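April 29, 2021

Metberg bishops' letter asks lawmakers to leave the child credit alone

The Metberg bishops' conference has written to the state legislature again, and the legislature has again thanked it warmly for its input. The three-page letter asks that the low-income child credit survive this year's budget, in which it is currently listed under "efficiencies."

The credit is worth $200 a child. According to the diocese of Kerkel, 3,261 families in its parishes claimed it last year, and 2,212 of them also used a church food pantry at least once.
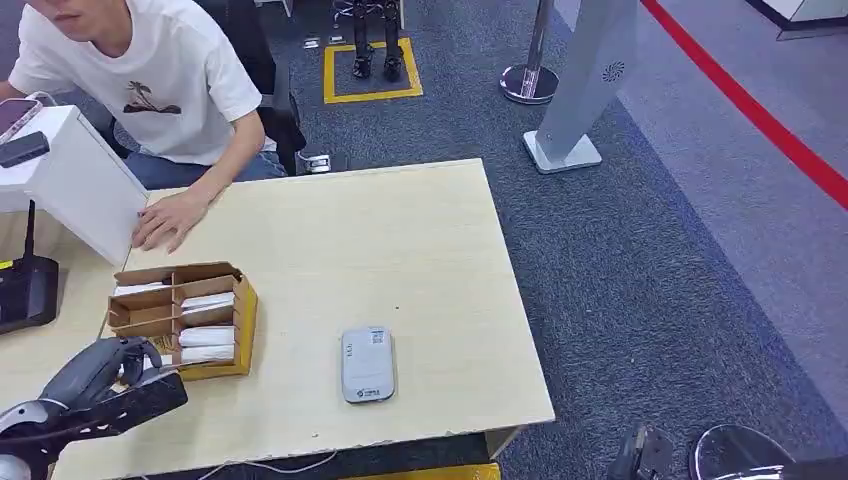 The letter went out the same week the Senate finance panel approved a sales tax break on boats, a measure the bishops describe as "puzzling in its timing." For a bishops' letter, that is shouting.

Lawmakers who favor the cut say charities are well placed to fill the gap. The charities, whose January appeal fell short, were not asked.

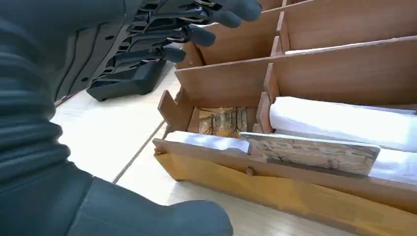 Would the credit end right away?
Families could still claim it on this year's return. Under the draft, it would drop by half next year and disappear the year after, once the election is safely over.

The conference would rather see the credit tied to prices, an idea last raised by the Lindemann parish council and last heard of in a subcommittee.

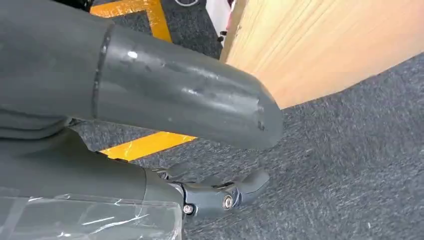
Parishes in the Kerkel diocese have collected 1,292 signatures in support. The petition asks for a public hearing, in the evening, in a room with enough chairs. The last hearing on the subject began at 8 a.m. and ended at 8:20.
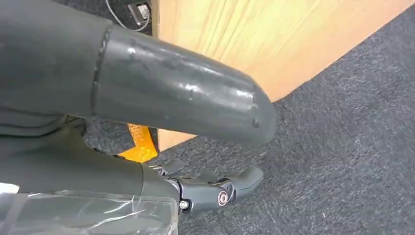 A vote is expected before the summer recess. The full letter is available at diocesan offices and on Flinameo, the conference's news site, where it sits just under the fish fry schedule.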